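The slow arm at Grandcombe
Tradico promised its packing staff lighter work. Four months in, they are still waiting to feel it.
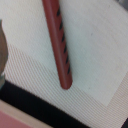
A reddish-brown rod with black stripes over a pale sheet, as the arm's wrist camera has it. Photo: Tradico

Napaporn Ratanaporn has packed small goods at Tradico's Grandcombe site long enough to do it while talking, and she talks a good deal. Since the arm was bolted down beside her bench she has talked mostly about the arm.

"It looks at a thing for longer than I take to pack it," she says. "Then it looks again."

The machine is a Noiphan, leased, with a camera at the wrist. Its job is mixed items, the odd shapes that older machinery couldn't handle. On the day I visited, it packed 361 orders in a shift. Napaporn's bench did 900.

Tuulikki Salminen, who runs the site, thinks the comparison is unfair. The arm doesn't tire, she points out, and it will get quicker. She has a target of 1074 orders a shift by August. When I asked where that figure came from, she said it was in the supplier's proposal.

What has changed so far is the waiting. Uthai Chareonsuk used to pack. Now he sits at a screen and clears stoppages, and his pay hasn't moved. He told me his back is better and his eyes are worse. He also misses the bench, where you could at least have a conversation.

The company says no jobs will go. It has also left 4 vacancies unfilled since the arm came, and Daranee Intarasuk, the union rep, would like somebody to explain how those two facts fit together. Her members were shown a slideshow about "working alongside" the machine. They weren't asked which tasks they'd be glad to lose. Most would have said the lifting, and the arm doesn't lift.

Salminen says a review is coming. Napaporn has heard that before, and she had a tray to finish.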